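Ticket 3200: Gaps between tracks on live jazz album
Product: Gomeck desktop player
Status: Closed
Opened: Nov 1, 2022

Customer reports a short silence between tracks on a live quartet recording, Evenings in Brallville. The band plays straight through from the second tune to the fourth, and the applause drops out at each track change. The files are 256 kbps and were bought from the Fovstead store in July. The CD plays without gaps on the customer's home stereo.

First reply: asked customer to turn on Gapless under Playback and restart the player. Customer did this. Gap still there on tracks 2, 3 and 4.

Second reply: asked whether crossfade was on. It was, set to 3 seconds. Crossfade overrides Gapless in this version. Customer turned it off. The fade went away but a click remained at the start of each track. Customer hears it through speakers and through earbuds.

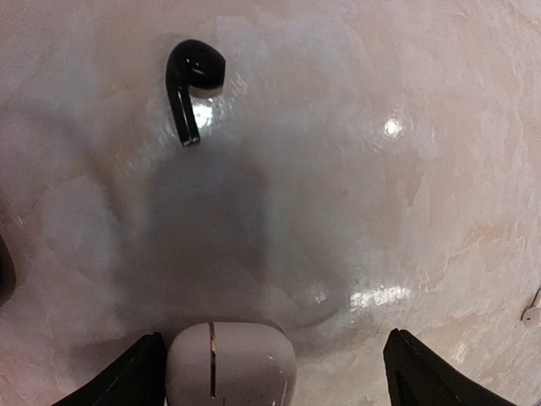
Black wireless earbud.

Checked the output settings next. Buffer was at 200 ms with "Release device between tracks" ticked. Customer unticked it and played the first side of the album again. No click on tracks 2 or 3. Faint click going into the bass solo on track 4.

Asked customer to delete track 4 and download it again from Fovstead. New copy is slightly longer than the old one. Customer confirms the bass solo now comes in clean and the applause carries over.

Note added to the Crossfade help page. Closed at customer's request.

Related tickets
Simon playlist import drops composer names
Volume jumps between mono and stereo reissues
Album art missing after library move

Contact Support | © 2022 Gomeck | Back to top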